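The Long Way Round to a Quiet Kitchen

I have moved house four times and I have never once asked about the noise
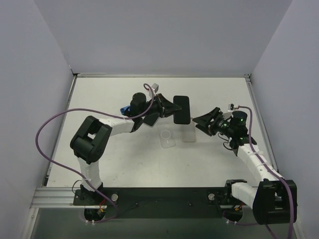

until I'd signed the papers. I ask about the boiler. I ask about damp, and bins, and whether the neighbours are nice (what is anyone going to say to that?). But I have never stood in an empty room, shut my mouth and listened to it, and I think that's why I've spent so much of my adult life being annoyed by my own kitchens.

The one I have now is in Sumow Terrace, ground floor back, and when we moved in last October it rang like a swimming bath. Tiled floor, bare walls, high ceiling, one big window with nothing on it. Put a cup down and you heard it twice. My sister came for supper with her two boys and by pudding we were all shouting, even though we were only talking about trousers. After they left I sat on the stairs with the door closed and my ears humming and thought, right, I'm going to sort this out.

So I started reading, and then I started ringing people up. The first thing I learned is that I'd been using the wrong word for years. I kept telling everyone I wanted soundproofing. Soundproofing is for keeping noise from getting in or out, and it involves heavy things, gaps being filled and quite a lot of plasterboard. What I wanted was for the noise I'd made myself to stop bouncing about. That's absorption, and it's mostly a matter of soft things. A very patient man on the phone at Lauritsen, who make wall panels, explained this to me and then talked me out of buying anything until I'd tried a rug. I've rarely trusted a salesman so quickly.

The rug cost 65 pounds from the market and I resented it, because a rug in a kitchen is a daft idea. There's soup to consider. But I put it under the table, where it catches crumbs and hides them, and the difference was enough for my husband to notice without being asked. He's a man who once failed to notice a new sofa.

After that I got a bit carried away. I went round clapping. You stand in the middle of the room, clap once, hard, and listen for what comes after. In the bedroom it just stops. In the kitchen there was a sort of zing at the end, very quick, like a ruler being twanged on a desk. It's called flutter, and you get it when two hard flat walls face each other with nothing much between them. The cure is to put something on one of the walls, or to put something lumpy in the way. Bookshelves are marvellous. I moved all the cookery books down from the landing, badly, with spines sticking out at all depths, and it turns out that's the best way to do it -- the messier the shelf, the better it breaks things up. I'd like that in writing for the next time my mother visits.

People have been worrying about this for a very long time. There's a little chapel out at Daneck, built in 1627, that I must have walked past a hundred times on the way to the river. I finally went in this spring with my new clapping habit. It's stone right through and ought to be awful, and on a weekday with one visitor in it, it is. But I went back for a concert, with the pews packed with people in coats, and every word of the introduction was clear. A room full of people is a room full of soft furnishings. I found that oddly cheering, and I've thought of my dinner guests rather differently ever since.

Restaurants could do with knowing it too. I had lunch in a place called Urano last month, lovely food, lovely bread, and I couldn't tell you a thing my friend said. Concrete, glass, metal chairs. I asked at the till if they'd ever thought about it and the young woman said everybody asks. They'd had a quote for 3000 pounds to do the ceiling, and another for 2000 to do half of it, and the owner was still making up his mind. Meanwhile I'd go at three in the afternoon, or sit in the corner by the coats.

I did go back to the patient man in the end, for two panels. They're covered in a mustardy wool and they hang opposite the window, and visitors take them for art, which I don't correct. Then there's the curtain, lined and far too heavy for the rail, so we had to get a better rail. Felt pads on the chair legs, which I should have done on day one -- tiny cost, enormous relief, especially for the flat downstairs at our last place, to whom I now feel I owe a letter.

What's left is the fridge. I hadn't heard it before. Now that everything else has quietened down it sits there muttering all evening, with a click and a shudder every so often just as I've got into my book. I've levelled the feet and pulled it out from the wall a bit, and I've had a folded tea towel under one corner since Sunday lunch. If you've had any luck with yours, do write in.

First published 05/01/2019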